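Updated 16 Mar 2024, with a note from a reader toward the end.

# Oiling a Wooden Tabletop Without Losing Your Kitchen for a Week

I put off oiling our table for years. It seemed like the kind of job that needs a garage, a sander, and a person who owns safety glasses, and I have a second-floor apartment in Dravthorpe with one good window. Then last February I left a hot casserole lid on it, got a cloudy ring for my trouble, and finally had to learn. The whole thing is an easy, pleasant chore once you've done it a single time, and I now look forward to it a little, the way some people look forward to washing the car.

A word before you buy anything. What follows is for tables that already have an oil finish, or bare wood you'd like to oil. If yours has varnish or lacquer on it, the oil will just sit on top and stay gummy. To check, put a drop of water somewhere out of the way (the underside doesn't count, since it's often left unfinished) and wait a few minutes. If the wood darkens under the drop, oil can get in too. If the water beads up forever, you probably have a film finish, and that's a different job.

## What you'll need

- A can of hardwax oil. I use Kullar clear satin, the small can, from Rizk Hardware.
- Fine sandpaper, 180 and 240 grit, and a block to wrap it around
- Lint-free cotton rags, more than you think. Old T-shirts are perfect.
- Gloves
- A bucket or metal tub of water for the used rags (please read the part about rags!)

## Cleaning and sanding

Wipe the table with warm water and a very small squirt of dish soap, then again with plain water, and let it dry overnight. I know, overnight. I've tried to hurry this with a fan and all I got was a fuzzy surface.

Next, find out which way the grain goes and stay with it. On a lot of tables it's plain as day, but on others the lines drift and bend in the middle of a board, and you might start wondering whether you ought to be steering the block around every curve. You don't need to. Pick the main direction and sand in long, straight, light strokes from one end to the other.

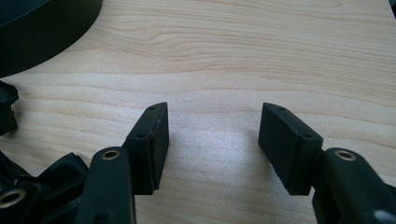
*Wavy grain on a light tabletop. Follow the general direction.*

Start with the 180 and do the entire top, even if only one spot is bothering you. If you sand just the ring, you'll trade a cloudy ring for a pale patch, and the patch shows more. Follow with the 240, go easy at the corners, and vacuum up the dust before wiping down with a barely damp rag.

## Putting the oil on

Stir the can, don't shake it. Pour out a puddle the size of a jar lid, spread it as far as it will go with a rag, and then keep going a bit farther. Everybody uses too much the first time (I certainly did, and my sleeves stuck to the table until Easter). Let it soak in for 15 minutes, then take a clean rag and wipe off everything that's still shiny.

My Kullar can says to wait 90 minutes before the second coat. I give it the whole afternoon when it's raining. Two coats are plenty for a table that's been oiled before, and I'd go to 3 on bare wood.

**About those rags.** Oily rags can heat up by themselves and catch fire, even hours later. Never ball them up and toss them in the trash. Soak them in water, then lay them out flat outdoors, one layer thick, until they're stiff and dry.

## Moving things back

You can set a plate down gently the next day, but the oil keeps hardening for much longer. Leave anything that stays in one place, such as lamps, trays, little stands and fruit bowls, off the table for up to 48 hours, and put felt under the bases when they do go back. I like the Okham stick-on dots, cut in half for the small stuff. Shift things a few inches now and then, too, so the wood mellows evenly.

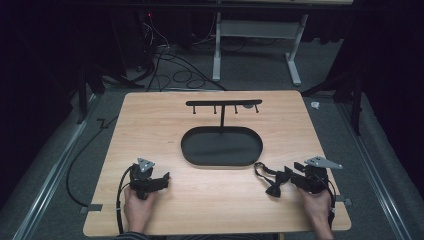

Nhi Vi wrote in to say that felt dots collected grit on her table and left fine scratches, so she switched to thin cork and hasn't had trouble since. She also wipes underneath every time she changes the tablecloth, and she'd like everyone to know that a pencil eraser takes off the sticky residue from old dots.

I've got cork on my shopping list now. Until then I'm peeling my felt dots off and replacing them whenever they start to look gray.

## Keeping it up

Once a year does it for us. Between times, wipe spills quickly, skip the spray cleaners, and rub a dab of oil into any spot that starts looking thirsty, buffing it out past the edges so it blends in. And buy a trivet. Mine hangs on a nail right beside the stove.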